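Sealing a marble vanity top - penetrating sealer or leave it alone?

Forum: Stone and Tile / Maintenance

kaltine_dave
Posted June 25, 2021
Gray marble top in the main bathroom, installed last September. Polished finish, as far as I can tell. The installer (Naidoo) says one coat of impregnator was applied at the shop. I now have two dull rings near the faucet that do not wipe off. Options as I see them:
1. Strip and reseal with Solik.
2. Have the top honed to 400 grit and then seal.
3. Do nothing.
The quote for option 2 is $441. Same style of top and cabinet as mine:
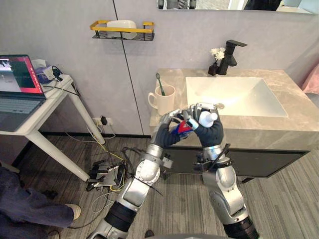 Re: Sealing a marble vanity top

lekota_stone
The rings are etching. Acid reacts with the calcite and takes the polish off. A penetrating sealer slows absorption into the pores and does nothing for etching, so option 1 will not remove them and will not prevent new ones. Toner, some hand soaps and most descalers are enough to cause it.

Test before spending money. Put a teaspoon of water on a clean area for ten minutes. If the stone darkens, the sealer is worn out. If it doesn't, leave the sealer alone.
- Lindiwe Lekota

gritchart
Disagree in part. Two small rings do not justify honing the whole top. Marble polishing powder, a damp felt pad and a drill at low speed will bring back a light etch. I keep it under 1,500 rpm. If you can feel the ring with a fingernail, powder alone won't do it.

lekota_stone
Agreed for light etching. On a gray marble I would still try it at the back first. Powder can leave a patch shinier than the factory finish, and on a dark area it shows.

kaltine_dave
Water test done. No darkening after ten minutes at the front, slight darkening next to the faucet. I can't feel the rings. Related question: the hall floor outside gets wet foot traffic and a lot of grit. Does grit get carried onto the vanity, or am I overthinking it?

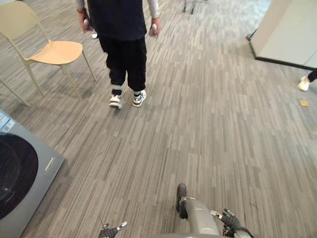
I sweep it twice a week and have a mat at the door. The mat is the cheap looped kind and is probably full.

dzifa_akpalu
Overthinking it for the vanity. Grit matters on polished stone floors. On a countertop the usual abrasive is scouring cream. What are you cleaning with?

kaltine_dave
Vinegar and water, until last month.

dzifa_akpalu
Then you have your cause. Switch to a pH-neutral cleaner and a microfiber cloth. Dry the area behind the faucet, where water sits longest.

preltotgate77
Flexible plastic packages are worth a mention. The concentrate is fine but people guess the dilution.

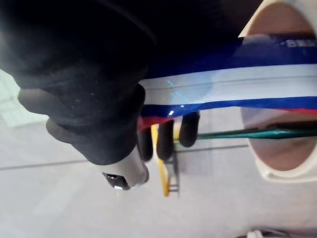 I mix mine by weight at 1:40 and mark the bottle. Stronger than that leaves a film, and the film gets mistaken for etching. Rinse with plain water before deciding anything.

gritchart
1:40 is thin for a bathroom with hard water. I use 1:20 and rinse.

preltotgate77
Fine if you rinse. Most people don't.

kaltine_dave
Rinsed twice, rings still there. I'll do the powder at the back corner first, then the rings, then reseal only around the faucet. Declining the $441 quote for now.

lekota_stone
Sensible order. Let the stone dry 24 hours before the sealer goes on, and wipe off the excess before it hazes.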